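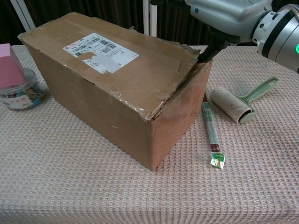
I've been buying my coffee from Callonus for years, first from the little shop in Huscombe and then, when they shut that one, through the post. So when the email landed in January telling me they were "evolving our membership offering", I did what I always do with emails like that. I ignored it for a fortnight, and then I noticed my bank statement looked odd.

What they'd done was put the loyalty scheme behind a monthly fee. The old one was free. You got a stamp for every bag, and after ten stamps you got a bag of your own choosing, and if you were like me you saved it up for the expensive Ethiopian one in December. The new one costs four pounds a month, and for that you get free delivery, a "member price" on most things and something called Early Access, though I've no idea what I'd want early access to. It's coffee. I can wait for it.

Now, I don't think Callonus are villains. I know green coffee has gone up, and so has everything it takes to get a bag to my door. If they'd put 40 pence on each bag and said sorry, costs are up, I'd have grumbled to my sister and carried on. Plenty of shops have done that to me lately and I've stayed with nearly all of them. Negri put their pasta up twice in a year, wrote a two-line note about it on the website both times, and I'm still ordering the same rigatoni.

The bit that gets my goat is the member price. I had a proper look, because I'm the sort of person who keeps old order confirmations, and the house blend I buy now has two prices on it. The member one is exactly what I was paying last autumn. The other one is a good deal more. So the discount is just the old price wearing a badge, and I'm being invited to pay four pounds a month to stand still. I'd love to have been in the room when somebody called that a benefit!

And it was switched on for existing customers. There was a free trial, all very cheerful, and the line saying it would roll over into a paid plan was down at the bottom of that email, under the social media buttons. Yes, I should have read it. I've had that from my brother-in-law already, thank you. But I do think if a company wants to start taking a new payment from somebody's account it ought to ask them a plain question and wait for a yes.

I had a chat about this with Debora Lo Presti, who ran the Huscombe shop until it closed and now does the books for a couple of small food firms. She was more forgiving than me. Her view is that online shops are terrified of the quiet months, and a subscription is money you can take to the bank when you go in to ask about a loan. One of the firms she works for, Woltard, sells biscuits and jams, and they tried a paid club themselves. They got 300 people to join in the first few weeks and were thrilled to bits. By the next time she did the figures, 43 of them had ordered anything since. The rest were either paying for nothing or working their way round to cancelling, and when they did cancel they stopped buying the biscuits as well. That's the part I'd print out and stick on the wall at Callonus. People who feel a bit daft about a payment don't only stop the payment, they go off you altogether.

Woltard scrapped it, by the way, and went back to putting a postcard and a few odd biscuits in with orders. Debora says it costs next to nothing and customers write in about it.

I think there's a muddle in a lot of these head offices between loyalty and being difficult to leave. I was loyal to Callonus when it took me one click to go elsewhere and I didn't bother. I liked the coffee, and I liked that when a bag went missing once they sent another without making me fill in a form. None of that shows up as a monthly figure, I suppose, so it's hard to wave about in a meeting. But it's worth an awful lot more over ten years than four pounds a month from somebody who hasn't spotted it yet.

Cancelling took me three screens and a survey, and one of the screens had a sad cup on it. I did get the money back for the first month after I rang up, and the young man on the phone was lovely about it - he sounded as if he'd had the same conversation all morning. He asked if I'd like to keep my account open for future orders and I said yes, for now. I've got half a bag left and I'm looking around.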